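Presupuesto del taller, tercera vuelta. Escribo rápido que tengo el café enfriándose y la hoja de cálculo abierta.

A ver. El brazo lo pusimos en la partida grande y ahí no se toca nada. Lo que se nos fue de las manos es lo pequeño – cables, bridas, soportes, tornillería. 813 euros en cosas que nadie había apuntado. Ochocientos trece! En la oferta de Skestent no venía ni un metro de cable de más, y yo la firmé sin leer la segunda hoja. Culpa mia.

El brazo sobre la mesa perforada, con sus cables:

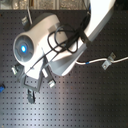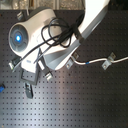

Última modificación: 5 de enero de 2024

Para enero, entonces:

Canaleta o funda para los cables negros. Flitow la vende en rollos de 50 metros, demasiado, pero suelta sale carísima.
Escuadras metálicas, bolsa de 100. Se gastan, siempre.
Otra placa perforada. Grabowska pide 5 semanas de plazo, asi que el pedido sale ya o no sale.
Pinza de repuesto – pendiente, Ondo no contesta los correos.

Y un margen. El año pasado no puse margen y mira. Esta vez una línea aparte, con su nombre, "imprevistos", para que no se la coma el transporte.

Lo de alquilar un segundo brazo lo dejo para otro día. Me faltan dos precios y el del seguro.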